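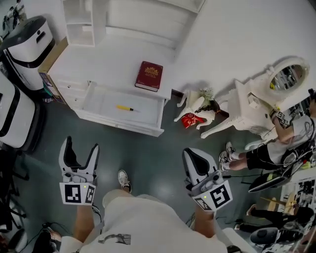

White desk, drawers and top, June

Started after lunch. Plan was to get the desk into a state where Selma can find things without asking me.

Red book with the gold emblem lives on the desktop. It's hardcover and too heavy to go up in the hutch with the paper stuff. Kheri wanted it in the drawer, but then the drawer is full and we're back where we were in spring.

Open drawer is for writing things only. Yellow marker stays in there, tip toward the back. No tape, no receipts, no screws from the Tistlow shelf. The two small drawers on the left:
- one for Bereket's stamps and the 294 labels
- one for batteries, once I've bought a tester

Knobs on those two need tightening, 3 mm hex didn't fit, try the other set.

Cables on the little white stool by the desk still to be sorted. Anything without a matching device by the end of the month goes in the Furketti box. Red snack packet on the floor, bin it.

Hutch cubbies: leave alone until Krešimir decides about the binders. He measured for inserts and got a different width from mine, so measure again before ordering.

Round mirror on the vanity table wants a wipe. Use the cloth from the sink, the paper towels leave lint.

Stopped at 4:30.

Filed under: Workshop log > Furniture and storage

Comments

Selma N.: Labels are mine too, please keep them flat.

Krešimir: Measured again. You were right about the width.

Bereket: Hex set is in room 100, top shelf.

Last updated: June, 5:15 pm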